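About Widosa

Widosa is a film review site with a small screening room attached. We write about movies that opened without much notice, movies that never got a proper release in this country, and older titles that have come back on disc. New reviews go up twice a week.

The site started as a printed sheet handed out at the Plelero, a single-screen theater on Fortin Street that opened in 1921 as a vaudeville house. The sheet was one page, printed on both sides, and it covered whatever was showing that week. When the Plelero closed for roof repairs, the sheet moved online and kept going. The theater reopened the following December under new owners, who have no say in what we publish. We still review most of what they show.

We have 8 regular writers. All of them have other jobs. Reviews are assigned by interest, so the same person tends to get all the horror, and another gets nearly everything with subtitles. Editors read each review before it runs. They check names, dates and running times, and they ask for changes when a verdict isn't backed up by anything in the piece. They don't ask for a kinder one.

We do not use stars or number grades. A review should tell you what kind of film it is, how well it is made, and whether the writer would sit through it again. Plot details past the first half hour are kept out unless there is a warning at the top.

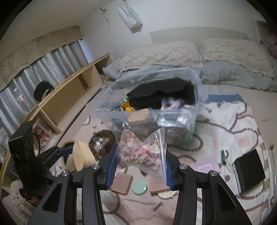
Writers see a film at least 2 times before reviewing it whenever that can be arranged. For festival titles it usually can't, and those reviews are marked as first impressions. If a distributor sends us a disc or a link, we say so at the bottom of the page. We don't take payment for reviews, and we turn down travel.

The screening room is called the Stulline. It has 30 seats, a digital projector, and a pair of older 16mm machines that get used a few times a year. Shows are on Thursday evenings. Admission is by donation, and the money goes to rental fees and the electric bill. A short talk comes before the film, and the room stays open for an hour afterward for anyone who wants to argue about it. The schedule is posted at the start of each month.

We accept outside submissions. Send a finished review of up to 900 words along with a line or two about yourself. We read everything, but it can take a month to hear back. We are mostly looking for writing on animation, documentaries, and Spanish and Latin American genre films, where our own coverage is thin.

Corrections can be sent through the contact form. They are noted at the end of the review with the date of the change.

Page last updated 6/3/18.

Comments

reelgone
Is the Stulline wheelchair accessible? Couldn't find it on the schedule page.

Widosa staff
Yes, use the side door and the ramp. We'll add that to the schedule.

m_tarn
I still have a few of the old printed sheets if you want scans for the archive.

dubbedinto
Please bring back the werewolf double bill. I missed the second one.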